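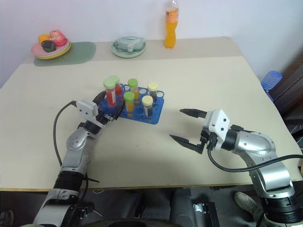
Head camera view at our table in Permont: both grippers at the blue tube rack, six tubes standing in it.

Recording Demonstrations for a Two-Arm Tube Rack Task

This page explains how we collect teaching examples for a two-arm robot that handles test tubes. It is written for people who already have the arms running and can move both of them by teleoperation. If your arms are not yet calibrated, please do the calibration first and come back after.

The task is called Vivar in our folder names. The left arm holds the rack steady, the right arm takes one tube out by the cap, lifts it, and puts it into another hole. One such movement from start to end is one episode. Our current set has 224 episodes, and the policy trained on the first 77 of them was already able to reach the correct tube, but it often closed the gripper too early.

Before you begin

You need the two arms with two-finger grippers, a head camera, one rack with free holes, and capped tubes. We use tubes with different cap colors and different liquids. In the picture, four caps are lime green and two are pale cream, and the liquids go from yellow to nearly black. This is useful later, when you want to give an instruction such as "move the yellow tube" and the model must choose.

Close every cap by hand and turn the tube upside down one time over a sink. A gripper pulls on the cap, so a cap that is only half closed will come off.

Step 1. Prepare the table

Put the rack near the center of the table, where both grippers can reach it with the elbows still bent. When an arm is almost straight, small movements of the operator become rough at the fingertips.

Leave the ordinary things at the back of the table. We keep plates, cups and a drink bottle there, and we change their places between sessions. Our first set was recorded on a bare table, and the policy became confused when a cup was added. The front half of the table should stay free for the arms.

Step 2. Check the cables

Move each wrist through its full turn and watch the cable. It should make a wide loop on the outer side of the arm, as in the picture. A cable that passes between the two arms will sooner or later catch on a tube.

Check also the screws of the wrist brackets. We do this every Wednesday, and usually one screw needs a quarter turn.

Step 3. Set the start position

Bring both grippers to the saved home pose, open. The file is forard_home.json if you use our Forard recorder scripts. Then move the rack a little from its last place, a few centimeters or a small rotation. Do not measure it. Small differences from the hand of the operator are good enough.

Step 4. Record

Start the recorder and wait for the beep. Then:

Bring the left fingers to the front-left side of the rack and stop when they touch it. Do not push.
Bring the right gripper over the tube with the fingers open wide.
Go down, close on the cap, and wait one second.
Lift straight up until the bottom of the tube is above the other caps.
Move to the new hole, lower, open, and go back to home with both arms.

An episode should take 16 seconds or less. Slow episodes are not wrong, but they contain many frames in which nothing moves, and the model learns to stand still from them. We had this problem with a whole morning of data.

If you miss the cap, you may correct and try again in the same episode. Keep these. A model that has only seen perfect movements does not know what to do after a bad one. If a tube falls, stop the arms, end the episode and mark it as failed.

Step 5. Change the arrangement

After 10 episodes, move the tubes to other holes. Change which tube is the target, and sometimes put two tubes of the same liquid next to each other. The red ones are good for this. Write the new arrangement in the session sheet before you continue - it is very hard to reconstruct it later from video.

Step 6. Review the same day

Play every episode at double speed with the head camera view. Delete it if the operator's hand enters, if the rack slides more than one hole width, or if the camera and joint times do not match. For the time check we use the Zheng viewer, which draws the joint curves under the video. The gripper curve must drop at the same moment when you see the fingers close.

Common problems

The rack turns during the lift. The left fingers are too high. Lower them until they touch the side of the block.

The tube swings after the lift. Close on the middle of the cap, and lift more slowly for the first centimeter.

The dark tubes are confused with each other. Use the position in the instruction too, for example "the dark tube at the front right".

The session sheet template is in the same folder as the recorder scripts.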